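4. The Open Day at the Dukura Lab

Anyone who has built a robot demonstration for the general public will know the feeling we had on the morning of March 12, 2026, when the doors opened and the first school group came in — cheerful, loud, and far more interested in the kitchen than in our posters. We had planned the visit as a small study of how people talk about a household robot when they are free to walk up and ask things. The Dramico simulator ran on a large wall screen, and guests could stay for as long as they liked. Over the day we welcomed more than 60 of them, many of whom came back for a second look after lunch.
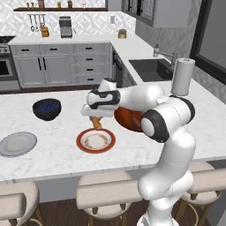 Figure 4. The simulated kitchen shown to visitors, with the arm working over the island.

Our guides, all students on the Doken project, had been asked to say very little at first and let the guests do the talking. This worked better than we had dared to hope. People began with what they knew from home, and the red-rimmed plate in the middle of the island soon became a favorite topic, as did the tan handle held in the gripper above it (one girl wanted to know if the robot could feel how hard it was squeezing, and we were delighted to spend a good while on that). Older guests tended to ask about speed and cost, and a few wanted to know who would do the cleaning up.

After each 30 minute session we invited the group to sit down with us and fill in a short card. The card had a single open question, "What would you ask it to do next?", and plenty of room for drawing, which the younger guests used with great energy. 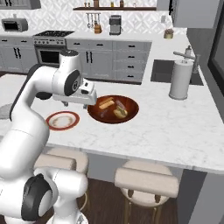
The cards were read by two of the authors, working apart, and then talked over together at the Rondonuwu office in the following weeks. Most requests were for everyday chores, and setting the table came up again and again. We had half expected people to ask for grand things, and it was rather touching to find that they mostly wanted a little help before dinner. Several cards also asked for the robot to explain itself out loud while it worked, an idea we have since taken up and hope to try at the next open day in September.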